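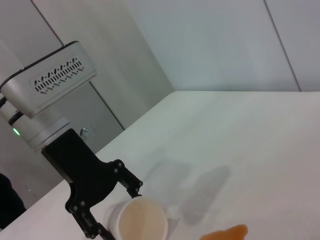 Equipa de apoio Brarico - Suporte de segunda linha, arquivo e digitalização

Pedido: texto pesquisável desaparece nos PDF exportados
Produto: Vamstead Arquivo, módulo de reconhecimento de texto
Cliente: Biblioteca Drorar
Prioridade: média
Aberto em: terça-feira, 4 de janeiro de 2022
Estado: resolvido, em observação

Descrição do problema

A biblioteca está a digitalizar a coleção de um jornal local de 1942 (uma maravilha, diga-se, com anúncios de chapelarias e horários de carreiras fluviais!) e exporta cada edição como PDF com camada de texto. Desde a última atualização do Vamstead, parte dos ficheiros sai só com a imagem. Abrem bem, imprimem bem, mas a pesquisa não encontra uma única palavra. Num lote de 67 edições, 50 ficaram sem texto.

O cliente já tinha reiniciado o servidor e repetido o lote completo, com o mesmo resultado.

Registo

09:40 - Pedi dois ficheiros bons e dois maus. Chegaram em minutos, com os nomes bem organizados, o que é meio caminho andado. As imagens são excelentes: cinzentos limpos, páginas direitas, contraste ótimo para papel desta idade.

10:15 - Reconhecimento corrido à parte, na nossa máquina de testes. O texto aparece nos quatro! Portanto a digitalização está bem e o motor lê sem problemas. A falha está na exportação.

10:50 - Comparei os registos. Nos ficheiros maus há sempre esta linha:
AVISO: tipo de letra de substituição não encontrado, camada ignorada
O programa não pára nem mostra erro no ecrã, limita-se a deixar a camada de fora. Já pedi à Vamstead que isto passe a erro visível.

11:30 - Os ficheiros bons são edições sem ortografia antiga no cabeçalho. Os outros têm caracteres que o tipo de letra predefinido não cobre, e basta um para a página inteira perder o texto. Adorei encontrar isto, confesso, andava há meses a ouvir falar de casos parecidos sem apanhar nenhum em flagrante.
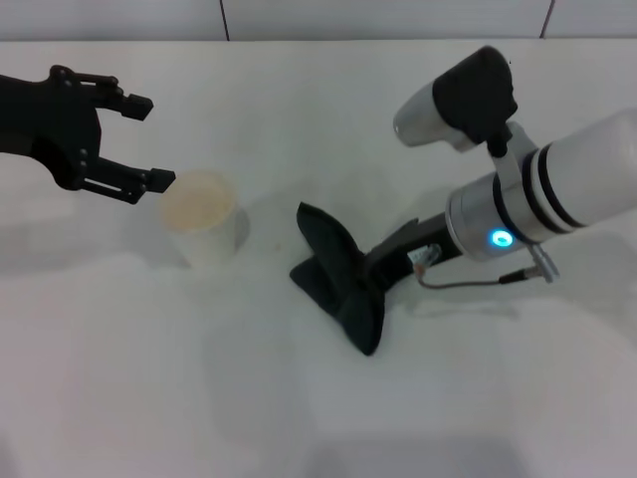

Resposta da Biblioteca Drorar: Bate certo com o que vemos deste lado. As edições de maio falharam todas e são precisamente as que trazem o cabeçalho antigo. Temos de digitalizar tudo outra vez ou dá para aproveitar as imagens?

12:05 - Dá para aproveitar tudo, não é preciso voltar a tocar no papel. Passos enviados ao cliente:

Abrir Definições, Exportação, Tipos de letra.
Trocar "Predefinido" por "Bergmann Alargado" (já vem instalado, só não está ativo).
Desmarcar "Ignorar camada em caso de aviso".
Selecionar as edições afetadas e escolher "Exportar de novo a partir das imagens".

Convém fazer primeiro um lote pequeno, de 3 edições, e pesquisar uma palavra do cabeçalho em cada uma.

14:20 - O cliente confirma que o lote pequeno saiu com texto. A pesquisa por "vapor" já devolve os horários das carreiras - que bela notícia! Seguiu o lote grande.

16:45 - Lote grande concluído, sem avisos no registo. Ficou uma página com o texto ligeiramente desviado da imagem, num suplemento dobrado ao meio. Não afeta a pesquisa e será tratada em pedido separado.

Pendente: resposta da Vamstead sobre o aviso silencioso. O pedido fica em observação até o cliente exportar o lote seguinte.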